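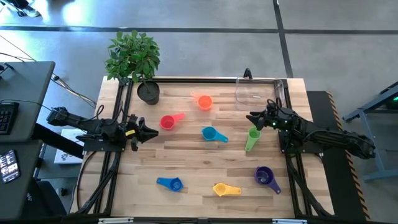

Ticket 2604: Left arm never gets a goal while right arm is holding the light green cup

Product: Matia task planner, two-arm cell
Site: Clatham
Opened by: Adaeze Okafor
Assigned to: Peiyu Qiu
Opened: 11/1/23
Priority: Normal
Status: Closed, fixed

Adaeze Okafor
The measuring cup job stalls partway through. The right arm closes on the light green cup and lifts it, and then both arms stop. The left gripper stays open, pointing at the red cup, and doesn't move. No fault on either arm and no e-stop. The planner node is still running and still publishing its heartbeat.

What the job should do: while the right arm carries its cup to the clear bin, the left arm should get the red cup as its next goal.

What it does: the planner log repeats this until I cancel the job.

 assign: left candidate=cup_red
 assign: rejected, reason=HELD
 assign: left no candidates, waiting

The right arm is waiting on the left one because the job file has sync_moves turned on. With sync_moves off, the right arm finishes its placement, but the left arm still gets nothing.

It doesn't happen every time. I ran the job 9 times this morning with the cups spread out by hand and it stalled in four of them. The light green cup was the one in the right gripper in all four.

Peiyu Qiu
Thanks. Please attach the planner log at debug level and a bag file that covers a stall from the moment the right gripper closes. Also the output of "matia scene dump" while it is stalled. Don't cancel the job before you take the dump, because cancel clears the held list.

Is the plant always in the corner of the table? Asking because the segmenter has a foliage mask at some sites and I don't know if yours has it.

Adaeze Okafor
Bag, log and dump are attached. The plant stays there, and yes, the foliage mask is on. I turned it off for one run and got the same stall, so I turned it back on.

From the dump:

 held:
 right: track 4
 left: none
 tracks:
 track 2 label=cup_red state=HELD
 track 4 label=cup_teal state=HELD
 track 5 label=cup_blue state=FREE
 track 6 label=cup_yellow state=FREE
 track 7 label=cup_purple state=FREE
 track 8 label=cup_orange state=FREE

There is no cup_green in the list at all. The teal cup is on the table next to the red one and the right arm isn't touching it.

Peiyu Qiu
That's useful. There are two separate things wrong in that dump.

First, track 4 should be labeled cup_green. The light green cup is tilted upright in the gripper with the handle hanging down, and the black fingers cover part of it. The classifier sees much less of the cup than it does with one lying flat. Its label goes to teal in the bag as soon as the cup comes up off the table. The real teal cup then gets merged into track 4, since the tracker allows one track per label in this job.

Second, track 2 should not be HELD. Nothing has hold of the red cup. I don't think this one comes from the classifier. Looking at the state code now.

While I do that, can you check the config on the cell for these?

 tracker.relabel_while_held
 tracker.one_per_label
 scene.held_margin

Adaeze Okafor
 tracker.relabel_while_held: true
 tracker.one_per_label: true
 scene.held_margin: 100

I believe margin is in millimeters. I didn't set any of them. They came with the config Demirtaş delivered when the cell was installed.

İlker Avcı (Demirtaş)
Adaeze asked me to look in. The margin of 100 was deliberate. The job we commissioned in June used a large scoop, and with a small margin the far end of the scoop kept being read as a free object next to the gripper. It was never changed when the cell moved over to measuring cups. I should have put it in the job file and left the cell config alone.

relabel_while_held is just the default in that release as far as I know.

Peiyu Qiu
İlker, thanks, that explains the red cup. The scene code marks a track HELD if it falls within held_margin of a held track's center. After the merge, the center of track 4 is computed from both the cup in the gripper and the real teal cup on the table. The merged center lands close to the red cup, and with the margin that wide, red is counted as held too.

So the chain is:

1. Right gripper lifts the light green cup, label flips to teal.
2. Tracker merges it with the real teal cup because of one_per_label.
3. Merged center shifts toward the red cup.
4. Margin catches red, planner rejects it.

It still doesn't explain why the planner doesn't move on to blue or yellow. Those are FREE.

Jirayu Sangkhawat
I can answer that one. The job file has pick_order set to strict for the left arm, and red is first. With strict it waits for the first candidate and doesn't skip. That is working as documented, though the log line "no candidates" is misleading. I'll open a separate request to have it say "waiting on cup_red (strict)".

Peiyu Qiu
Good. Adaeze, please try these in order, one change at a time, and restart the tracker after each one. The planner can stay up.

Step 1. Set tracker.relabel_while_held to false. Run with the light green cup as the first right-arm pick.
Step 2. Leave step 1 in place. Set scene.held_margin to 30.
Step 3. Only if you still see a stall, set pick_order to relaxed for the left arm.

Leave one_per_label on. The job has one cup of each color and you want it to catch duplicates.

Adaeze Okafor
Step 1: no stalls. cup_green now keeps its label after the lift and teal has its own track.

Step 2: no stalls, and the dump shows only the held cup as HELD.

Step 3: not needed, not done. We want the strict order.

One other thing I noticed. The tracker update now takes some 78 ms. I never measured it before the change, so I can't tell you if that is new.

Peiyu Qiu
It's normal for that camera resolution. The planner only complains if updates come slower than its own cycle, and you are under that.

Fix on our side: relabel_while_held will default to false in the next release, and a merge will be refused when one of the two tracks is held. Your config change can stay in place after the upgrade.

Sibel Türkmen (Astum support)
Adaeze, can we close this?

Adaeze Okafor
Please leave it open overnight. I have a long run queued.

Adaeze Okafor
Long run finished with no stalls. Okay to close. Both settings are saved in the cell config and I sent İlker a copy.

Sibel Türkmen (Astum support)
Closed. Jirayu's log message request is linked under related tickets.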